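Job vacancy rate
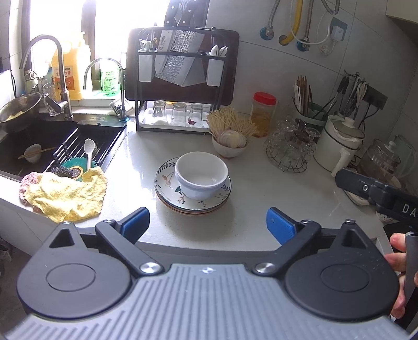 The job vacancy rate is a labor market measure that gives the number of unfilled jobs as a share of all jobs, filled and unfilled. It is used by statistical agencies, central banks and employers to judge how hard it is to hire. A high rate points to strong demand for workers, slow hiring, or both. A low rate usually points to weak demand.

Definition

Most agencies count a job as vacant when three conditions are met. The position exists and has funding, work could start within a set period (commonly 30 days), and the employer is looking for someone outside the firm. Jobs to be filled only by transfer, promotion or recall from layoff are left out. So are jobs for which a person has been hired but has not yet started.

The rate is found by dividing vacancies by the sum of vacancies and employment, then multiplying by 100. Some older series divide by employment alone, which gives a slightly higher figure. The two versions should not be compared directly.

Sources of data

Vacancy figures come from employer surveys, from public employment offices, and from online job advertisements.

Employer surveys ask a sample of workplaces how many openings they had on a given day, often the last business day of the month. They cover jobs that are never advertised, but they are slow to collect and have large sampling errors for small industries and regions.

Employment office records are cheap to produce and go back a long way in many countries. Their weakness is coverage. Employers who expect to hire through agencies or personal contacts may never register a position, and the share who do register changes over time.

Advertisement counts can be published weekly or even daily. The same job may appear on several sites, and one advertisement may stand for several positions. Expired postings are also left up for varying lengths of time. Compilers remove duplicates by matching job title, employer and location, with mixed results.

The Ustine method

The Ustine method is a way of combining survey and advertisement data. It takes the monthly survey as the base and uses advertisement counts to estimate the weeks in between. When a new survey result arrives, the weekly estimates are revised to match it. The method was first applied to the Volemholm regional labor area, where the survey sample was too small to give reliable monthly results by industry.

Revisions under the method tend to be largest in March, when seasonal hiring in construction and tourism begins. A revised set of seasonal factors was issued on October 6, 2020.

The Cruickshank index, a related series, weights each vacancy by the hours offered, so that a half-time job counts as half a vacancy. It runs below the plain vacancy rate in retail and food service and close to it in manufacturing.

Interpretation

The vacancy rate is often read together with the unemployment rate. Plotted against each other, the two normally form a downward-sloping line known as the Beveridge curve. Movement along the curve is linked to the business cycle. An outward shift, with more vacancies at the same level of unemployment, is usually taken as a sign that workers and jobs are poorly matched by skill or place.

The rate is a count at one point in time and says nothing about how long jobs stay open. An industry with high turnover can show a steady vacancy rate of 3 percent even though each opening is filled within days. Another industry with the same rate may have a few jobs that stay open for months. For this reason some agencies also publish the ratio of hires to vacancies.

Criticism

Employers differ in what they regard as active recruitment. Some keep advertisements running to build a list of applicants when no position is open. In the Koltier survey, workplaces with fewer than 10 employees were asked only whether they had any openings, and the number was then estimated, a practice later dropped.

See also

Beveridge curve
Labor turnover
Unemployment rate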